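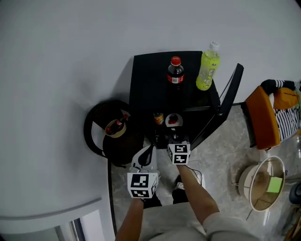

What does the new Ostcombe guideline ask of people who record handling tasks with hand-held grippers? It asks them to fix the workspace before recording begins, to check both tools against a known reference, and to write down anything that changes between takes.

The guideline, published in January as Ostcombe Practice Note 2, applies to demonstrations made in homes and other furnished rooms. It replaces a looser set of recommendations that left calibration intervals to each operator. Under the new text, a pair of grippers must be checked at the start of a session and again after 2000 recorded takes, whichever comes first after a change of operator. A session that reaches 3000 takes is closed and a new one opened under a new number.

Marker visibility gets the longest section. Every block carrying fiducial patterns must be clean, firmly seated and free of tape or cable across its printed faces. Takes in which the head camera loses both markers at once are to be flagged at the time of recording and kept with the rest of the session. Under the earlier recommendations many sites deleted them, which left gaps in the numbering that reviewers could not explain.

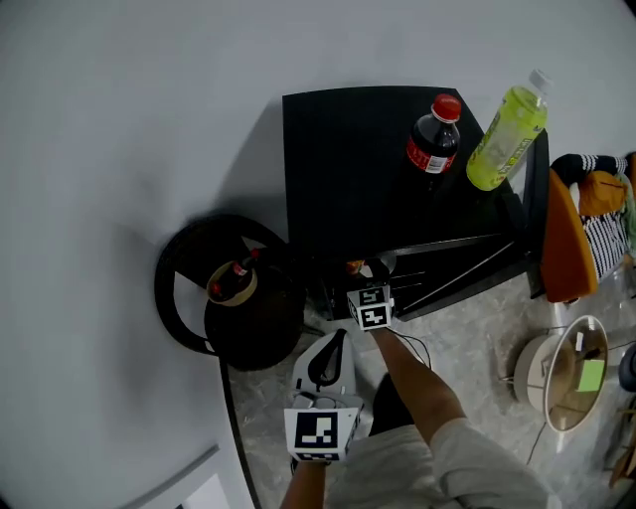
Cable routing was the point most disputed during the comment period. Dreron, which supplies recording kits to several sites, asked for a fixed clip at the wrist. Engström preferred a free cable with a minimum slack, on the grounds that a clip restricts rotation of the forearm. The final wording permits both, provided the cable does not pull on the tool at full reach. The case that matters most is a low table approached from the front, where the arm is extended and a thin black cable runs from the gripper down across the floor. For that arrangement the note requires the operator to test the full reach once before the first take and to keep both feet clear of the line.

Objects are covered in a shorter section. Bottles and cans must be logged by size, closure and fill state, and a dented item is to be logged as a new object. Items that belong to the room may stay where they are, but they may not be moved until the session is closed.

Camera placement on the tool itself is treated separately. Both fingertips must remain in view through the whole opening range, and the lens is to be wiped at each calibration check.
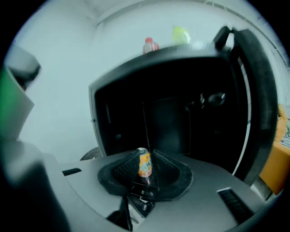
Drink can between the fingers of a hand-held gripper, seen from the tool's own camera.

Culutia has said it will apply the note to new recordings only. Its existing archive of 2323 sessions will keep the old labels, with a field added to show which rules were in force. Ostcombe will accept corrections to the text until June. The checklist in the annex may be copied without permission.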